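Xiuying Su on teaching Rika to tidy a lab bench

Xiuying Su had been driving a robot arm for most of the morning when we sat down, and she kept flexing her right hand under the table. The arm does not exist. It lives in a simulator called Yin, on a computer at Helten's office in Milton, and so does the bench it works at. She moves a hand controller, the arm on the screen follows, and every attempt is saved. The saved attempts are what Rika, the learning system her group is building, is trained on.

Her job title is data lead. She came to Helten from a diagnostics laboratory where she spent six years loading samples, and she says she was hired mostly for that.

"They already had people who could write a simulator. They wanted somebody who knew what you do with your hands when you're setting up a bench. I'd never touched a robot. I told them so at the interview and they said good."

The group is small. Joonas Pesonen builds the simulated benches, Xuelian Li trains the models, and Su runs the collection, which means she does a good deal of it herself. Two part-time operators, Kaiwen Shen and Fengying Xia, take turns on the second station.

I asked what a day's collecting looks like.

"You load a bench, you read the instruction, you do it, you press save or you press bin. Then it loads another one. It's a short instruction, pick that up, put it there. Most of them take less than a minute. The first hour is quite pleasant."

The benches change between attempts. Pesonen's program moves the equipment, turns it, swaps one item for another and shifts the lights, so that no two attempts start from the same arrangement. In the early versions the changes were small, and Su thinks that was the group's biggest mistake. They gathered 900 attempts in the spring with everything more or less where it would be in a tidy lab, and Rika learned them well. Then Pesonen turned the rack a little and the arm went to where the rack used to be.

"It had learned the place. It hadn't learned the rack. I was cross for a day or so, and then we went through the whole lot and kept 134 of them. The rest had to go. They weren't wrong, there was just nothing in them that the others didn't have."

She would not call it wasted time. Those 900 attempts taught her and Shen how to drive, and the first few hundred are, in her words, horrible to watch. The arm stops, wanders, comes back, nudges the object, backs off. A model trained on that will do the same, hesitation and all. Li noticed it before anybody else did. Rika had picked up a habit of pausing just before it closed its fingers, and Li asked which of the operators did that.

"It was me," Su said. "I was checking I was lined up. I do it with a pipette as well, I always have done. So now there was a computer doing it."

She has trained herself out of it, mostly. The rule at the stations now is that you look before you move and then you move once. If you have to stop halfway, you bin the attempt and load another bench.

Not all the failures go in the bin. There is a separate folder for attempts where the operator misses and then recovers, and Su is strict about what belongs in it. A slip that gets put right in one clean movement is worth having. Three goes at the same object is not.

"Xuelian wants those very much. If the model only ever sees things going well, then the first time it's a centimetre out it has no idea what to do. It's in a situation it's never been shown. So we show it some. But you can't do them on purpose, or I can't. When I try to miss on purpose it looks like somebody missing on purpose."

They have 24 of these so far that she is happy with. She would like a lot more, and she has told the operators not to go looking for them.

We went over to her station after that. She put the headset on, took it off again, adjusted the strap and put it back on. 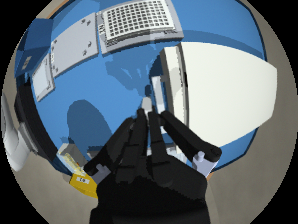
Getting the fingers to the object is the part she finds hardest to explain to new operators. People who have played a lot of games are quick with the controller and tend to come in too fast. People from laboratories come in slowly and at odd angles, as they would with their own wrist. The gripper has no wrist like theirs. It has two fingers that open and close, and whatever is between them when they close is what you have picked up.

"You have to stop thinking about your hand. Kaiwen got that in a morning. It took me nearly three weeks, and I still get it wrong when I'm tired."

She also had to give up on depth. On a real bench she judges it without thinking, from both eyes and from the feel of the thing when she touches it. In Yin there is nothing to feel. What she uses is shadow. When the shadow of the gripper and the gripper itself come together, she knows she is near the surface, and she says she now watches the shadow more than the fingers. Pesonen had been planning to switch shadows off to make the program run faster. She asked him to leave them alone, and they had what both of them describe as a short argument.

Pesonen, who was at the next desk, turned round at this point. "It would have been twice as fast," he said. He left them on.

The two of them disagree fairly often, and usually about how real the benches ought to be. He wants variety. She wants things that could happen. His program once put a rack on its side on top of a machine with its lid shut, and she refused to collect on it. He pointed out that it was a perfectly good arrangement for learning what a rack looks like. She pointed out that if she had walked in on that at her old job she would have called someone. They settled it by letting his program do what it likes for a small share of the benches, and letting her write the limits for the rest.

Her limits run to four pages. Plates can sit at an angle but not overlap. Containers may stand partly over the edge of the work surface, and she put that in herself, against Pesonen's expectation.

"People do it all the time. You run out of room and you push things to the side. If we only ever gave it neat benches we'd have a robot for neat benches, and I never worked at one."

I asked her how they know when they have enough.

She said that she used to ask Li the same thing every week. The answer was always that they would find out. Each time a batch is finished Li trains Rika again and runs it on benches that nobody collected on, and the three of them sit down with the results on a Friday. If it fails on one kind of thing, such as objects that stand close against something taller, then the next batch is made up mostly of those. The current set stands at 801 attempts, all gathered under the new rules, and Su would sooner talk about what is in it than how big it is.

"There's a gap on the left side. All of us reach for things on the right more easily, and we must have been binning the left ones more, without meaning to. Fengying is left-handed, so I've put her on more shifts."

In June they added written notes. After each saved attempt the operator types one line saying what was done, in ordinary words, and Li uses the line alongside the recording. The notes have turned into a small headache. Shen writes "moved it over". Xia writes a paragraph. Su has asked for one sentence with the name of the object and where it ended up, and she reads through them at the end of the day and sends back the ones that don't say.

The next step is a real arm. Helten has one on order, and a bench is being cleared for it downstairs. Su is looking forward to it and is also a bit wary. She expects that a good part of what Rika has picked up will carry over, and that some of it won't. Plastic bends and tubes stick in their holes. Lids that swing freely in Yin are stiff on the real machines, and she has broken a nail on more than one of them.

"Joonas says he can make the lids stiffer. I've said he needs to come and open one first."

The plan is to collect on both for a while, with the simulator doing most of the volume and the real arm used for whatever the simulator gets wrong. She doesn't know yet how the shifts will work. The real bench will have to be put back by hand after every attempt, and she has a fair idea who will be doing that.

Before I left I asked whether she missed the lab. She thought about it and said she missed the people and the radio. Then she picked up the controller again. She had a batch to finish before Xia came in at two, and the instruction on the screen was one she had already binned twice.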